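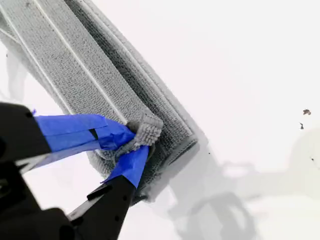
The meeting opened at 7:00 with the minutes of the October meeting, approved as written. The first item was the council's unpaid invoices to Grometti for town hall cleaning. Members noted that the contract covers supplies down to gray towels, folded, with pale lines in the fabric, and asked why it never went to public bid. A request for the contract file will go to the clerk.

2. Disclosure of outside income
The draft petition asks all council members to list outside income above $700 a year. One member wanted a lower limit – the motion to change it failed. The petition now has 72 signatures. It needs 40 more before it can be filed.
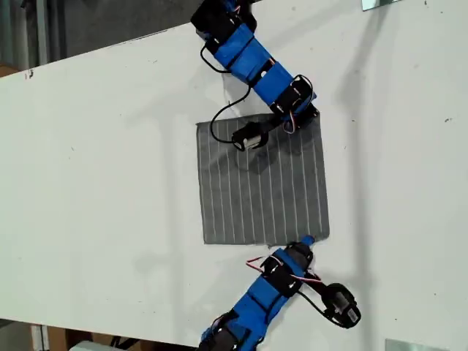
Striped gray cloth on a white tabletop.

The Nijs Street residents asked that gifts be covered as well as income. Agreed, with wording to come back next month.

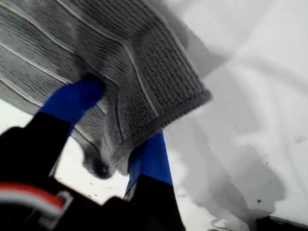
3. Open records
The council has not answered 3 of our requests on the Leltetti land sale. A second letter will be sent, with a copy to the county.

4. Next meeting
Pondora Hall, 7:00, side entrance. Adjourned 8:40.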